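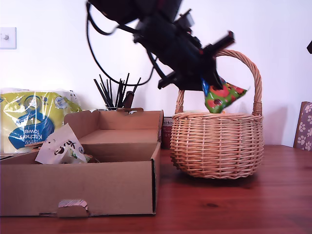

*A green snack packet above the open top of a wicker basket.*

## What a Storage Receipt Says, and What It Leaves Out

Silver takes up room. A holding that would fit in a desk drawer as gold needs a shelf when it is bought as silver, and most people who own more than a few coins end up paying someone else to keep it. The storage receipt then becomes the main evidence of ownership. Receipts differ a good deal in what they promise, and the differences are set out in clauses that few buyers read before the first annual statement arrives.

Three forms of storage are in common use. Under segregated storage, the customer owns particular bars, listed by serial number and kept apart from everyone else's. Under allocated storage, the bars are listed by number but may share a shelf or a pallet. Under pooled storage, the customer owns a share of a stock of metal, and no single bar can be pointed to as theirs. A fourth form, unallocated credit, is often sold beside the other three. It is a claim on the dealer's balance sheet. If the dealer fails, the holder generally stands with the other creditors.

The terms are not used the same way by every firm. Illey, a mid-sized dealer, uses "allocated" for what most of the trade would call pooled. Its customer agreement makes this clear on the fourth page, where "allocated" is defined as "an undivided interest in metal of like kind." The front page of the same agreement has no definition at all. A buyer comparing Illey's fee with that of a firm offering numbered bars would be comparing two different products.

### The weight problem

Large silver bars are cast, and cast bars do not come out at an even weight. Each is stamped or tagged with its own figure after it has been weighed. This matters little to a refinery and a great deal to someone who has agreed to buy 2000 ounces and be given whole bars for it. Two bars may come to less than that or more, and the agreement has to say what happens to the gap.

There are two usual methods. The first settles the difference in cash at the price on the day the bars are assigned. The second carries it as a small pooled balance beside the numbered bars. The second is easier to run and is now more common. It also means that a customer who believes all of the metal is allocated may hold a fraction of it on weaker terms. On a large account the fraction is minor. On an account of one bar it can be a noticeable share of the whole.

Wodammont, which stores metal for several dealers, publishes its bar list each February. The latest list runs to 468 bars of silver, with the refiner, serial number, gross weight and fineness of each. Customer names are left out. An owner with a numbered receipt can find the bar on the list and check the weight against the receipt. An owner with a pooled receipt can only check that the total on the list is at least as large as the total claimed by the pool, and can do so only if the dealer publishes that second figure. Most do not.
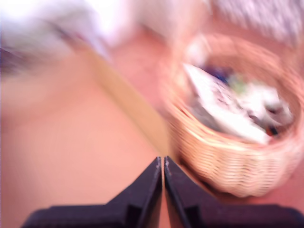

Piyumi Bhuiyan thinks too much is made of bar lists. A list, in her view, shows what the vault says it has on the day it is printed, and a customer who has never asked who signs the count has learned very little from it. She would sooner see a short letter from an outside inspector, naming the sampling method and the number of bars lifted and weighed, than a long table with no signature under it.

Her point has some force. Inspection terms are often loose. An agreement may grant an "annual audit" without saying whether bars are weighed or only counted, whether seals on pallets are broken, or whether the inspector is paid by the vault or by the dealer. A count of sealed pallets confirms the number of pallets. Weighing a sample confirms more, and testing the metal by ultrasound or by drilling confirms more again, at rising cost. The customer pays for it in the end, usually through the storage rate.

### Fees and minimums

Storage is normally charged as a percentage of market value, billed each quarter. For small accounts the percentage is seldom what decides the bill, as a minimum charge applies first. Chamoun sets its minimum at $99 a year for pooled metal and $200 for numbered bars. Below a certain size of holding, then, the choice between the two forms comes down to the minimum, and the lower published rate on the fee sheet has no effect.

Three other charges deserve a look before signing:

- The conversion fee, payable when pooled metal is turned into numbered bars.
- The handling fee, charged per bar or per pallet each time metal leaves the shelf.
- The exit fee, which some firms describe as "account closure" and list apart from the rest.

The conversion fee is the one most often missed. Firms that advertise free pooled storage tend to recover the cost here, and the fee is commonly left open in the agreement ("at the prevailing fabrication rate"). An owner should ask for the present rate in writing and ask how much notice is given when it changes.
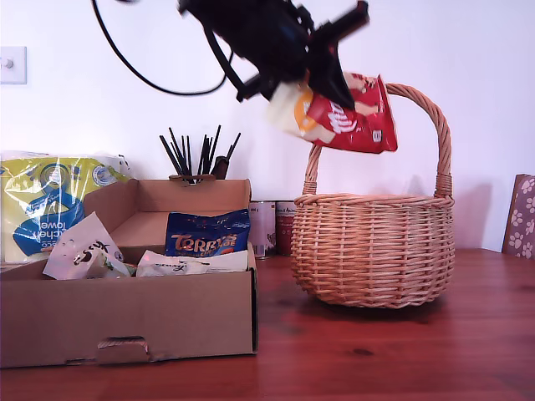 Delivery terms follow the same pattern. A right to take delivery is of limited use without a date attached to it, and "within a reasonable time" is not a date. Zullurum allows its customers to collect numbered bars in person on written notice, but pooled metal may be delivered only in sizes the firm has in stock. If demand for small bars is high, the pooled owner may be offered a large bar, a wait, or cash.

Cash settlement is the clause to read most closely. Where the firm may choose cash in place of metal, the customer holds something closer to a price contract than to silver. Hậu Vi sold a pooled position on such terms last year and was paid promptly, at the firm's own bid price, which sat below the price quoted elsewhere that afternoon. The agreement allowed it. The bid was defined as "the price shown on our platform," and no outside benchmark was named.

Insurance wording is worth the same care. A vault's policy usually names the vault as the insured party, with customers covered through it. The receipt should state whether cover is for full replacement value or up to a site limit, and whether unexplained shortage found at a count is included. Theft and fire nearly always are. Shortage often is not, and it is the risk a bar list is meant to address.

An owner who already holds a receipt can check most of this in an hour with the agreement and the last statement side by side. The serial numbers are either there or they are missing. If they are missing, the receipt is for pooled metal or for credit, and the definitions section should say which.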